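Project report – shelf loading task, Team Sedel
Section 3: The grip fault (draft, needs proofreading)
13 Oct 2020

Short version first. The arm was supposed to take drink cans off the table and stand them on top of the slatted shelf. It did that fine until it didn't. In July we had a run where the gripper kept squeezing after it had reached the set force, and the can buckled. No injuries. One very sticky table and a motor driver that shut itself off. This section covers what we think happened and what we changed.

Setup, quickly, because section 2 has the long version. Two-finger gripper, black printed fingers, small camera at the wrist. Control software is Volitlow, our own, running on the lab PC. Force reading comes from the motor current, filtered, then compared to a limit. Camera and gripper share one cable bundle down the arm. That last part matters, see below.
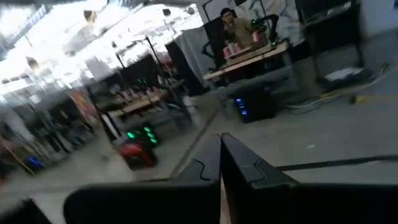
The fault showed up when the arm was stretched out far and the wrist was turned. Never near the home pose, which is why our bench tests all passed. We tested at home pose. Only at home pose. Bad plan, we know.

What the log says: current reading climbs like normal, then freezes. Same value over and over for 700 ms. The controller sees a number under the limit so it keeps closing. No error, no warning, becuase as far as Volitlow knew the value was good. It was just old. We had no check on how old a reading was. When the reading came back it was way over the limit and the driver tripped.

First guess was the filter. Spent two days on that – wrong. Filter was fine. Second guess was the gripper motor itself, so we swapped it for the spare. Same fault. Then we moved the wrist by hand with the power to the joints off and watched the readings, and they dropped out every time the wrist was turned past 56 degrees. Connector. The bundle was too short and it was pulling on the plug.

After the fix we went back to the shelf task with a mix of cans. The slats are a pain by the way, a can with a small base can tip if it lands on a gap, so placing is slower than we planned for.

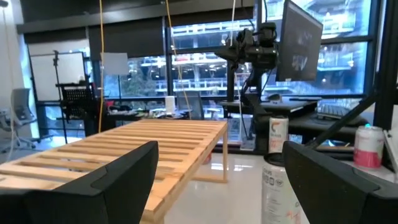

Fig. 2. Gripper and slatted table, with cans close by.

Changes made:
Longer cable bundle with a loop at the wrist, tied down on both sides of the joint.
Every force reading now has a time stamp. Too old = stop closing and hold, then ask the operator.
Hard current limit set in the driver too, so it isn't only Volitlow deciding.
Bench test now covers the full wrist range – the Ernari checklist had this in it from the start and we skipped it.
Stop button moved to the operator's side. Before you had to reach past the arm to get to it, which is a safety problem even without the fault.

Not done yet: a proper slip check. If the gripper holds on a stale reading it might be holding too loose, and then the can drops. We wrote this up as open in the Villalba risk sheet. Lower risk than crushing but still a risk. 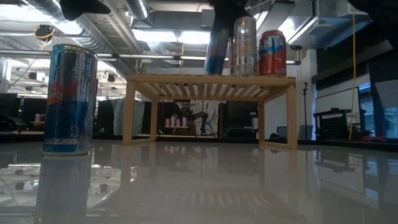
Why not just open the gripper when the reading is lost?
Opening drops whatever is being held, and with a full can up over the shelf that means it can fall on the table or on somebody's hand. Holding still at the last position is the safer choice for this task. For a differnt task, like anything where fingers could get caught, we would pick opening.

Remaining work is in section 4. Log plots go in the appendix once the axis labels are fixed.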